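Haltdale Neighborhood Choir, minutes of the members' meeting
27/11/2021, in the back room at the Trương bakery

Present: Veronika Bárány (in the chair), Ngọc Nông, Fabian Mayrhofer, Ainhoa Paredes, and a very good turnout of singers from all four sections, including several faces we haven't seen since before the long break. Welcome back, all of you!
Apologies: Liên Lại, who was working but sent a long and cheerful note that Veronika read out under item 3.
Minutes taken by Ngọc Nông.

**1. Welcome and last minutes**

Veronika opened by saying how lovely it was to see people in a room again and not in little squares on a laptop, and then had to stop for a moment while the chairs were passed over from the stack by the door. The minutes from July were agreed with one correction: it was Fabian who offered to mend the music stands, not Ainhoa, and Fabian would like it known that he has mended all but the one with the bent foot, for which he needs a part.

**2. Winter concert**

We talked for a long while about the program. Ainhoa had brought a draft with eleven pieces on it, and most of us felt that this was too many for a hall with hard benches. After some back and forth (and a bit of humming, to settle whether the Flalis lullaby and the shepherd's carol are in the same key, which they are) the following was agreed:

- The two long Latin pieces go down to one. The altos asked to keep the second of them and the tenors gave way very gracefully.
- The Flalis lullaby stays, sung without piano, with the sopranos spread along the side aisle if the hall will let us.
- The audience carol moves to the end so that people can stand and stretch.
- The spring song that got in by accident comes out again and will wait for spring.

Fabian asked whether we could have the words of the audience carol printed large. Last time, his mother held hers at arm's length and then gave up and sang something else. Ainhoa will redo the sheets in bigger type and bring a proof to the next rehearsal.

There was a question from the basses about memorizing. Veronika said she would dearly love to see everyone's eyes in the lullaby, and that folders are fine for everything else. She asked people to hold them a little lower than they think they need to.

**3. Note from Liên**

Liên has been in touch with the hall in Uriston, and the news is mostly good. We can have it for the concert and for one rehearsal beforehand. The heating comes on when the building is unlocked and takes its time, so she suggests sweaters for the rehearsal. The piano was tuned in the fall. The stage lights on the left side still buzz, and she has asked whether they can be left off. She also wrote two paragraphs on the parking, which Veronika summarized as "share a car if you possibly can, and don't block the gate."

Everyone agreed that Liên should be thanked for all of her phone calls, and it is hereby written down that she was.

**4. Robes, scarves or neither**

This one comes up every year and every year we enjoy it. The blue scarves are still in the trunk at Ainhoa's house and she reports that they smell of lavender and are in decent shape, apart from a few loose hems. The suggestion of new robes was raised, looked at kindly, and put away again on grounds of cost. We settled on dark clothes with a blue scarf. Anyone who can sew a straight hem, or a nearly straight one, please speak to Ainhoa.

**5. Money**

Fabian went through the accounts. The fee for the year stays at 24 dollars, and anyone who finds that difficult should have a quiet word with him, as always. The music library needed new copies of the carol book after the damp got into the bottom shelf, and he proposed that we pay for these out of the savings and not ask members for extra. All in favor.

He also passed on a bill of 41 dollars for photocopying. This led to a friendly discussion about how many of us lose our music and ask for another copy, and several people looked at their shoes. Please write your name on the front of yours.

**6. Tea and coffee at rehearsals**

The break had crept up to nearly half an hour by July, and Veronika feels we lose the thread when we sit down again. On the other hand, as one of the altos put it, the break is where half of us made our friends, and new singers find it easier to talk over something warm. We'll keep the break but ring the little bell at fifteen minutes. Ngọc will ask the bakery whether we might buy yesterday's rolls from them at the end of the day.

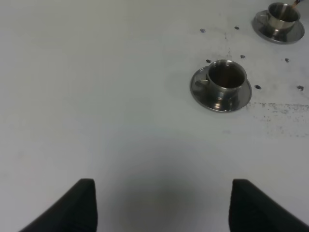

Question from the second sopranos: who sets up the chairs now that rehearsals start earlier?

Each section takes a week in turn, beginning with the basses, and whoever is on chairs comes ten minutes before the warm-up.

The rota will go up inside the cupboard door. If your section's week falls badly, swap with another section and pencil it in.

**7. New singers**

We have had several inquiries, and three people would like to come along and try a rehearsal. Veronika reminded us that there is no audition and never has been. She asks that each newcomer be seated next to somebody steady and given a pencil. We are short of tenors (we are always short of tenors), so if you have a brother, neighbor or dentist with a pleasant voice, do invite them.

**8. Anything else**

- Page 42 of the new carol book has a misprint in the alto line, second bar. It should match the first verse. Please mark it before the next rehearsal.
- A gray umbrella and one child's mitten were left behind after the last rehearsal. Ngọc has both.
- Fabian would still like a foot for that music stand.
- The basses asked whether we might sing outdoors in the new year, perhaps by the bandstand. Veronika likes the idea and will bring it to the next meeting, once the concert is behind us.

We finished by singing the lullaby through once, seated and in our coats.

Next meeting: after the concert, date to be sent around by Ngọc.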